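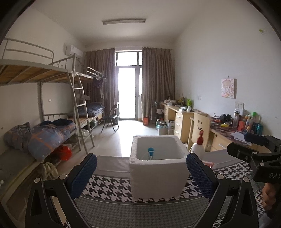 Nuladura starts collection of household examples in student dormitories

Clamska, March 9, 2022. Nuladura announced today that it has started a new program to gather examples of everyday work for its learning system, Shi. The examples are made by people in rooms where they live, with hand-held grippers that carry a camera.

In the first stage, 17 dormitory rooms take part. The participants do small tasks, such as taking an item out of a foam box, putting it back, or folding a cloth. Each task is repeated 40 times, and the starting position is changed between the repetitions. The rooms are not cleaned or arranged before the recording. Bunk beds, bags on the floor and full desks stay as they are.

"We recorded in our laboratory for a long time, and the system learned our laboratory very well," said Saskia Pryor, head of data at Nuladura. "Now we want that it meets other floors, other light and other furniture."

Every participant receives three hours of training before the first recording. Failed attempts are also kept and receive a separate label.

"A person who drops the item should simply continue," said Celeste Coelho, who coordinates the work in the rooms. "We ask only to move slowly and to keep the fingers in view."

The company already has more than 400 hours of recordings from its site in Rorano. The dormitory stage will continue until December.

Requests from the press can be sent to the Nuladura office in Clamska.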